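The Relief of Lurnell: Supply and Decision in a Provincial Siege
Student project report, Module 2: Warfare and Society
Submitted by Sibel Toprak

1. Purpose of the report

This report examines the siege of Lurnell, a walled market town on the upper Zoment, and the march of the relief force under Captain Kahraman. Earlier accounts have treated the episode as a contest between two commanders. The present study considers it chiefly as a problem of supply, and asks why the besieging army withdrew when its guns had already opened the eastern wall.

2. Sources

Two groups of records were used. The first is the town's grain book, kept by the clerks of the market hall throughout the siege. The second is the muster roll of the besieging army, which survives in a later copy. The roll gives a strength of 3,467 men on arrival before the town. It does not separate fighting men from drivers and labourers, and the figure should be read with that in mind. The garrison is better recorded, at 273 men under arms, together with townsmen called to the walls at night.

3. The course of the siege

The besiegers approached from the south in September and took the mill at Hastulance without a fight. Possession of the mill gave them flour for a short period, but the millrace had been blocked by the retreating garrison and was not cleared. From that point their bread came by cart over the hill road, a journey of two days in dry weather.

The guns were placed opposite the eastern wall, where the ditch was shallow. A breach was made, and an assault was ordered for the Wednesday following. It was driven back at the inner barricade. The grain book shows that the daily ration in the town was cut on the same evening, which suggests that the governor did not expect early relief.
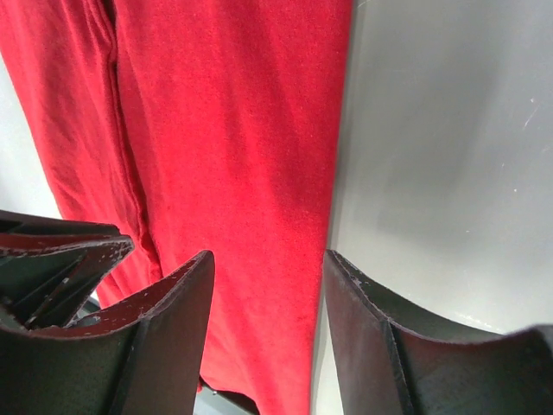 Kahraman's force left the lower valley with 200 horsemen and an unrecorded number of foot. It made no attempt to attack the siege lines. The horsemen crossed the Zoment above Hastulance and placed themselves across the hill road, where they stopped the bread carts. The besieging army broke camp shortly afterwards and left its heavier guns in their positions.

4. Findings

The evidence supports the view that the siege was decided on the hill road. The breach remained open when the army withdrew, and the garrison was short of food. The besiegers, however, had no store of flour in camp and no working mill.

5. Limits of the study

No letters from the besieging commander have been found. The copy of the muster roll contains errors in the names of companies, and its totals could not be checked against pay records. Further work on the toll accounts of the hill road would help to establish how many carts were lost.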